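Meledmont Trust small grants
Progress report, second period
Project: Shared kitchen and household store, Totville
Report prepared by Anselmo Huanca

1. What the grant is for

The grant pays for the sorting, cleaning and reissue of donated kitchen and household goods from the store on Åberg Street, and for part of the running costs of the shared kitchen next door. This report covers the months up to the end of August. The first report dealt with fitting out the store, so we have left that out apart from the items still open at the time.

2. Work done in the period

We took in 1141 items. Of these, 346 went out again in household packs and the rest are either on the shelves, waiting to be checked, or were sent for recycling. The intake was higher than we planned for. Most of the extra came from two house clearances in the same fortnight, and we were still working through those boxes well into the summer.

Household packs are now made up to a fixed list. Each pack has pans, plates and bowls, cutlery, a chopping board, a kettle where we have one, bedding and a set of towels. Before this we packed to order, and it took most of a morning to find everything for one family. With the fixed list a pack can be put together in under an hour, provided the shelves have been kept in order. When an item is short we pack without it and put a slip in the box saying what is still owed.

Kettles and small lamps have been the hardest to keep in stock. Mugs and glass vases we have far too many of, and we have stopped accepting vases.

3. Cleaning and checking

Cleaning is done on Mondays and on one other day, depending on who is in. The routine is the same as in the first report: wash, dry, look over for chips and cracks, then shelve. Anything with a plug goes to the electrical bench and stays there until it has been tested and labelled.

We changed how we check glazed and polished pieces. They used to be looked over under the ceiling lights and a good number came back from families with hairline cracks or old grease that had been missed. They are now checked one at a time against a dark background with a single light, turning the piece slowly. Smears and streaks show up in the bright patch where the light falls, and the rest of the surface can stay dark. It is slower, but returns have dropped and we intend to carry on with it.

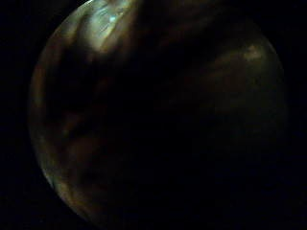

Dark glossy rounded surface, close up

The team has written the method up on one side of paper and it is pinned above the bench. New helpers do a shelf of ordinary plates first and move on to the dark glossy pieces later, as these are the most difficult to judge. A piece with smudges goes back to the sink once. If it still looks marked after that it is put on the seconds shelf, where people can take it if they want it.

4. The shared kitchen

The kitchen was open as planned except for one week when the water heater was out. The landlord replaced the thermostat and we were not charged. Cooking sessions have run at midday, with 18 people on the regular list and a few who come when they can.

The worktops and drawers were reorganised in June. Knives and peelers are in one drawer by the sink, baking things are under the window, and the large pots have moved to the bottom shelf so that they no longer have to be lifted down. Drawers have been labelled on the front. The labels by the cooker are already peeling and will need to be replaced with something that stands up to steam.

We still have no good place for trays. They are standing on end beside the fridge at present and they fall over.

5. Spending

Spending is close to budget. Shelving and crates came in under, and cleaning materials came in over. We spent 200 pounds more than expected on transport, nearly all of it on van hire for the house clearances. We would like to cover this from the shelving underspend and ask for your agreement to do so.

The second set of crates was ordered from Huvach and arrived with some lids missing. The supplier has sent the lids. The invoice has been paid in full and is attached with the others.

6. Difficulties

Space is the main one. The back corridor has been used for boxes that have not been opened, and the fire officer asked us to clear it. This has been done, and unopened boxes are now limited to the bay by the roller door. When the bay is full we ask donors to wait.

Record keeping has also slipped on busy days. Items are counted in but not always counted out, so the figure for packs is reliable and the figure for loose items taken from the seconds shelf is not. We have put a tally sheet next to the shelf.

7. Next period

We plan to work through the remaining clearance boxes, fit a tray rack in the kitchen, relabel the cooker drawers and hold one open morning for referral agencies who have not yet seen the store. We would also like to buy a second lamp for the checking bench so that two people can work at once. The cost is small and is within the equipment line already agreed.

The next report will include the stock count for the whole store. Copies of invoices and the pack list are attached.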